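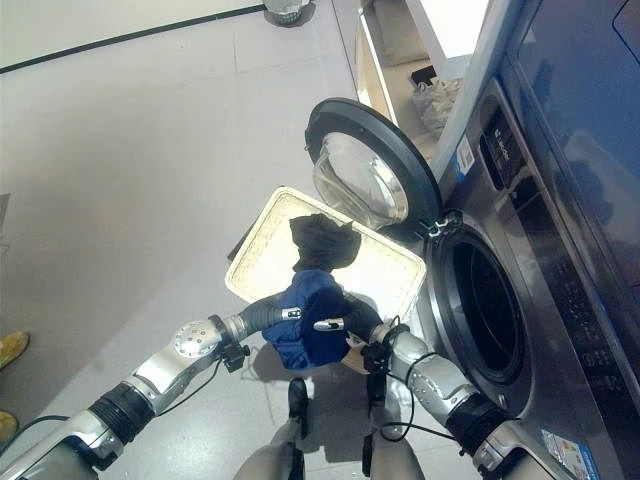 Department of Architecture and Building Conservation, Ultov College

Chapter 5
Where Old Meets New: Additions and Their Joints

Key terms: addition, party line, hyphen, movement joint, reveal, datum, differential settlement

5.1 The problem of the addition

Most architects spend more of their working lives on existing buildings than on new ones. A school needs four more classrooms. A library has outgrown its stacks. A brick warehouse is turned into apartments and needs a second stair. In each case the designer has to attach new construction to old, and the place where the two meet is usually the hardest part of the job.

This chapter deals with that meeting place. Chapter 4 covered the survey of an existing building, and you should have a measured drawing set in front of you before you try the exercises at the end of this chapter. If your survey shows cracks, bowed walls or patched foundations, go back and settle what they mean first. An addition tied to a wall that is already moving will move with it.

We will use one building as our main case. Cumik Mill is a three-story brick mill building with a timber floor frame and a low-pitched roof. Its long side faces Ernex Street. The owners wanted an elevator, an accessible entrance and a set of meeting rooms, none of which could be fitted inside without cutting through the main floor beams. The architect, Shivam Katiyar, placed all of them in a new wing at the north end and connected it to the mill with a narrow glazed passage.

5.2 Three ways to attach

An addition can touch the old building directly, it can stand off from it and be joined by a link, or it can sit on top. Each choice has consequences for structure, weather protection and appearance.

Direct contact uses the least floor area and the least exterior wall. It also covers part of the old wall, often for good. Openings in that wall have to be blocked or turned into doors, and the new foundation has to be dug right beside the old one. On sites with soft soil this can mean underpinning, and underpinning can cost more than the addition.

The link, often called a hyphen, keeps the two masses apart. It is lower and narrower than either of them and is commonly set back from the street front. At Cumik Mill the hyphen is set back 5 feet from the brick corner, so that the corner and its shadow can still be read from the sidewalk. The passage is one story high at the front. Behind the roof line it rises to three stories to reach the elevator lobby on each floor.

A rooftop addition leaves the ground plan alone but loads the old walls and footings. It also changes the skyline. Check sight lines from across the street, and check them again from the far end of the block, where a setback that seemed generous in section may hide very little.
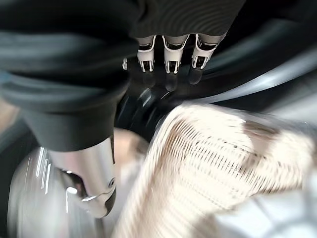 Jonalyn Rivera takes a different view of the hyphen in her review of the mill project, arguing that the glazed link has become a habit. Her complaint is that designers reach for it before they have asked if the old wall could simply be continued. On Ernex Street, she writes, the mill had been extended twice before in plain brick, and a third brick bay "would have been the ordinary thing to do, and the street is made of ordinary things."

Her point deserves attention. The two earlier extensions can still be picked out by a change in the bond and a slight shift in brick color, and neither one weakens the building. Review boards often ask that new work be distinguishable from old. How distinguishable is a matter of judgment, and a straight vertical joint with a date stone has satisfied many boards.

5.3 Levels

Floor levels cause more trouble than plan dimensions. Old floors are seldom level and are seldom the same height from one story to the next. Choose one datum, mark it on every drawing, and take all heights from it. At Cumik Mill the datum is the stone sill of the main door.

If the new floor can't meet the old one exactly, the difference has to be taken up somewhere. A ramp inside the link is the usual answer. Remember that a ramp needs length, and that the length sets the size of the link. Work this out early, before the width between the buildings has been fixed by other things.

Guards and railings need the same care. Where a code calls for a guard 42 inches high and the historic stair rail is lower, ask the building official what is allowed before drawing a second rail above the first. Some will accept a separate, plainly modern rail set inside the old one.

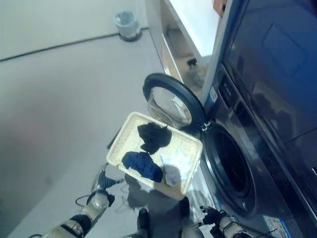 Figure 5.2 Front-loading washing machine with the door open.

5.4 Movement

Every building moves. Walls lengthen in the sun and shorten at night, timber shrinks as it dries, and new footings settle under new load. The old building has done most of its settling. The new one has not begun. The difference between the two is called differential settlement, and the joint between them must allow for it.

A movement joint is a continuous break that runs through walls, floors and roof in the same plane. It has to be continuous. A joint that stops at the roof, or jogs around a beam, will be completed by the building itself in the form of a crack. In the Rathore Annex, our second case, the joint was drawn correctly at the walls and left out at the parapet. The parapet cracked in its first winter, and 60 feet of coping had to be lifted and reset.

Draw the joint first on the floor plans and then trace it up through each section. Give it a single color. If you have to lift your pencil, find out why.

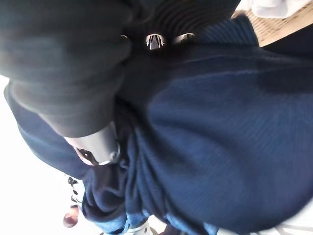
A joint also has a width, and the width affects how the building looks. Butt two materials together and any error in either edge will show. Hold them slightly apart, with the space between set back in shadow, and the eye reads a dark line and forgives small differences. This recessed gap is called a reveal. It works at any size. The two silver pieces in the photograph have different outlines, one brighter and close to a trapezoid, the other smaller and curved on top, yet the small dark gap between them keeps each one clear. At the mill, the reveal between the brick and the steel frame of the link does the same work on a wall three stories high. Keep the width constant from bottom to top, even where the old wall wanders, and let the sealant behind it take up the variation.

Weather is the other concern. A reveal open to the sky will carry water. It needs a cap at the top, a flexible membrane behind, and a way out at the bottom. Detail the bottom first, as this is the part most often forgotten.

5.5 Exercises

1. From your own survey drawings, mark a datum and list the height of each floor above or below it.

2. Sketch a direct addition, a linked addition and a rooftop addition to the same building at a scale of 1 inch to 50 feet. Show the street front in each.

3. Trace a movement joint through plan and section for one of your sketches. Note each place where a pipe, duct or beam crosses it.

4. Read the Rivera review in the appendix. Write one page in favor of a brick extension to Cumik Mill, using the floor levels given in Table 5.1.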